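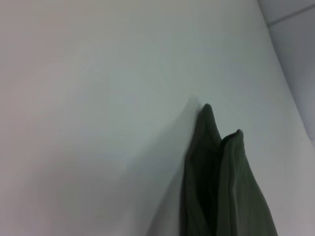
The Green Shirt Pages
Gallery: Folding, October

I own more dark green T-shirts than a person should. I blame Falar, an outdoor store that closed its branch near us and sold off the plain stock by the armful. Kerstin Petersen, who shares the house and most of the laundry, went in for socks and came back with what she called an investment. The investment has been living in a drawer ever since, and the drawer no longer shuts.

So in October I decided to learn how to fold a T-shirt properly. I am old enough to have voted in several elections and I had never done it. My method until now was to hold the shirt under my chin, bring the sleeves together in a kind of prayer, and drop the result on the pile before it could change its mind.

The gallery is short. So is the subject, though you wouldn't know it from the internet. The first tutorial I read ran to 3206 words, 300 of them on gratitude. I skimmed the gratitude.

1. Flat, face down or face up, pick a side

There are two schools. The first folds with the front of the shirt against the table, so that any picture ends up on the outside for all to admire. The second doesn't care. Plain shirts belong to the second school, as there is nothing to admire.

Smooth the body first, from the middle out to the sides. Wrinkles you leave in at this point will be there at the end, and they will have brought friends. Rhona Hepburn worked at the returns counter at Tsang for years and can do a shirt while holding a conversation about something else. She uses the side of her hand, one long sweep, and regards patting as the mark of an amateur. I patted for most of the first evening.

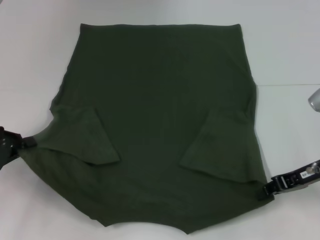 The sleeves are where friendships end. Kerstin folds them in over the body and leaves them pointing at each other, then deals with the sides. Rhona folds the whole side over, sleeve and all, and turns the sleeve back on itself afterward. Both ladies are sure. I've tried each version and can report that on a short-sleeved shirt the difference is about as wide as a thumb, and that it is unwise to say so at dinner.

My one contribution to the science: work with the hem at the far side of the table and the neck toward you. Everyone draws it the other way up. But my trouble always comes at the neck, where the collar rolls and the shoulders bunch, and I'd like the trouble close enough to argue with. The hem is a simple creature and can be left alone at a distance.

Watch the layer underneath, too. A sleeve can look perfectly flat on top while the cloth below it has quietly made a ridge, and you won't learn of it until the shirt is halfway down the stack and leaning.

2. The long band

Once the sides are in, the shirt stops being a shirt. It becomes a strip, and for the first time in the process you feel you may be getting somewhere. Enjoy it. The strip is also the stage at which most of mine came undone, usually when I picked one end up to move it nearer and the other end stayed behind on principle.
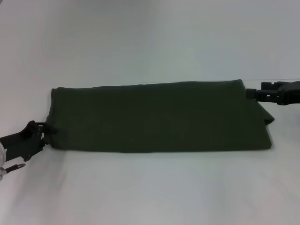
Corners are the next complaint. One always sticks out. You tuck it under, you turn away, and it is out again by the time you look back. Rhona says a loose corner means the side fold was crooked to begin with, and that the cure is to open everything up and start over. Kerstin says the cure is to put that end at the back of the drawer. Readers will guess which of them I consulted more often.

Dark green is at least a forgiving color. The shallow creases hardly show, lint shows a great deal, and after a while you stop seeing either. I wouldn't try any of it on white until you've had some practice, or a drink.

3. The surface

People ask what to fold on, or at any rate Kerstin did. The bed is too soft. The ironing board is too narrow and has opinions about balance. A table is the thing, cleared of everything else, and a pale one if you have the choice. With dark olive cloth lying across a white top, the outline is plain the whole way along, and you can tell a straight edge from a hopeful one before committing to the fold. On our brown kitchen table I was mostly working by touch.
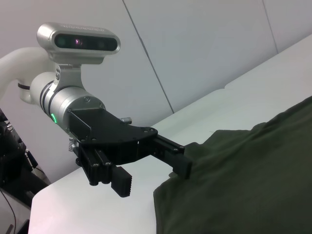

Pulling a shirt flat is a job for the edges, and for less force than you'd think. Cotton knit stretches to please you and then shrinks back when you let go, so a hard tug gets you a lovely rectangle for one second. Start from the shirt as it landed, draped over the white tabletop any old how, and take hold of it right at the edge of the cloth. A small pinch is plenty. Then draw it outward, let it settle, and do the next bit.

4. Storage, or the drawer revisited

Folded into thirds along the strip, a shirt will stand on its edge. Stood on edge, shirts can be seen all at once, which in our case means seeing the same shirt over and over. Kerstin has suggested labels. I've suggested fewer shirts. The matter is with Rhona for arbitration.

The drawer shuts now, if you lean.

Next gallery: fitted sheets, provided I can find a second person willing to hold a corner.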